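Folding clothes on the bed: small tips for a small bedroom

Updated in June

Many people fold their laundry at the kitchen table. I did this also for many years, but our table is 80 cm wide and there is always a teapot on it. Now I fold on the bed, and I want to share what I have learned, mostly about trousers, and a little about the bamboo mat, which I get questions about every summer.

Make the bed first. Pull the quilt flat at the corners and put the sleeping mat over it. On a soft quilt the cloth sinks and the creases come out crooked. A bamboo mat is firm enough that you can press with the palm, and the fine slats give you straight lines to follow when you match two edges.

Before the first fold, run your hand over the mat. If a slat has a splinter, it will pull a thread from thin fabric. I rub the place with fine sandpaper, 240 grit, always in the direction of the slat, and wipe with a damp cloth. Let it dry before any clothes go on.

Trousers

Lay them across the mat and open them out fully. Empty the pockets. Smooth from the waist down to the hem, one leg and then the other. Put one leg on top of the other so the inside seams meet, and tuck in the small triangle at the seat, otherwise you will never get a straight edge. Fold the hem up to just under the waist, then fold 2 times more for a drawer or once more for a shelf.

Black trousers show every bit of lint, so I brush them on the mat and not on the quilt. Our quilt is patchwork with many colours and it gives its fluff to everything dark. Dark clothes are also easier to fold in daylight. In the evening with the lamp I cannot see the seam.
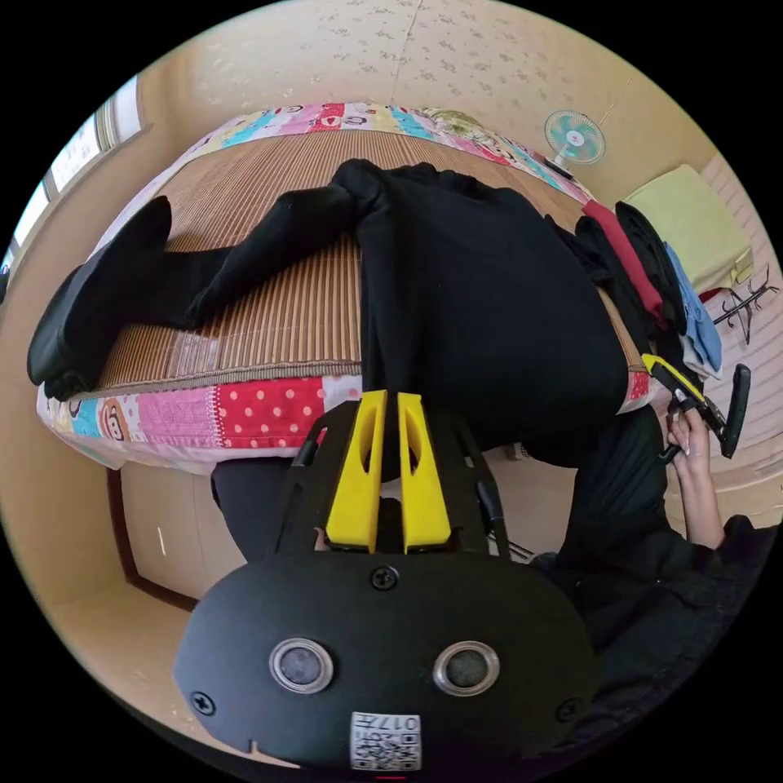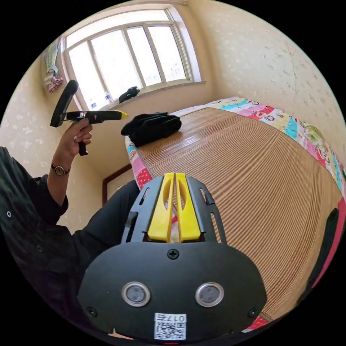

On the bed I keep to one far corner for what is waiting, and the middle of the mat stays for the piece I am working on. When the pile begins to lean, I carry it to the closet, even if I am not finished. A low rack with hooks on the wall near the bed is useful for the things that will be worn again tomorrow. If you have a wall fan, turn it off while you fold shirts!

Care of the mat

Wipe it along the slats with a cloth wrung out in warm water and a few drops of vinegar. Stand it on its edge near an open window until it is dry on both sides. Do not fold it against the slats. For winter, roll it loosely with an old sheet inside. I bought mine from Nolmont and the edge binding is still good.

Marisela wrote to me that she does not agree about the vinegar. In her flat the smell stayed in the bamboo for two days, and she uses only plain water and a soft brush now. She also folds trousers the other way, starting from the hem and rolling up to the waist, and she says the rolls stand better in a deep drawer. I tried her rolling with jeans and it was good, but with thin dress trousers I got a crease at the knee. About the brush she is right, it cleans between the slats better than my cloth.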